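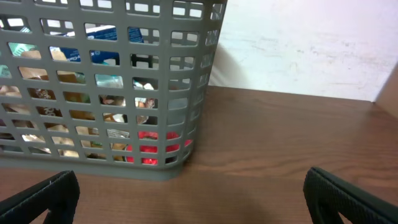 17 Oct 2023

**Snack and dry goods check, Pevska break room**

Okay, second check since September! I do this one at the table so I can get everything out of the basket and have a proper look at it (the shelf is too dark, my eyes are what they are).

**Basket**

- [x] Rim and corners, no cracks. Ran my thumb along all of it.
- [x] Mesh sides, no sharp bits
- [x] Floor of the basket wiped, crumbs gone
- [ ] Handles. Still waiting on Coken to tell me if they sell them separately, I've emailed twice now.

**Snacks and tissues**

- [x] Bags sealed, seams squeezed gently
- [x] Kleenex kept away from anything that could leak
- [x] Nut warnings read on every bag
- [ ] Dates. One smudged so badly I gave up, it's gone in the "ask first" box.

Crumpled is fine by me, by the way. A bag can look like it's been sat on and still be perfectly good inside, so I go by the seal and the date.
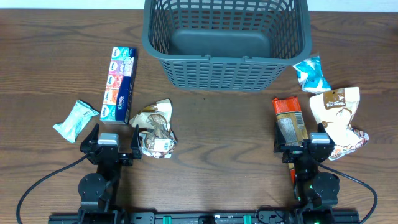 Hosseinzadeh: could we keep anything with nuts in its own bag inside the basket? I'd feel better than I do with a note on the shelf.

Yes, good idea, and I've added it for next time. I'll pick up zip bags on the Fovemel run.

**Dry goods**

- [x] Noodles: outer wrap checked for splits, top and bottom
- [x] No bugs, no dust in the folds (I hold it up to the window)
- [x] Importer label still attached
- [ ] Move to a lidded tub, shelf 2
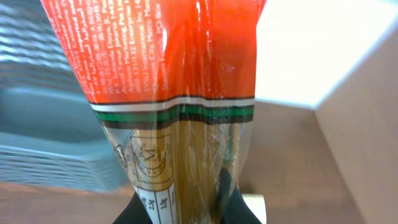
*Dried noodles, red label, still in the wrap.*

Tub has to be at least 13 inches tall or they won't stand up in it, and I'm not snapping them to fit! Next check in 14 days.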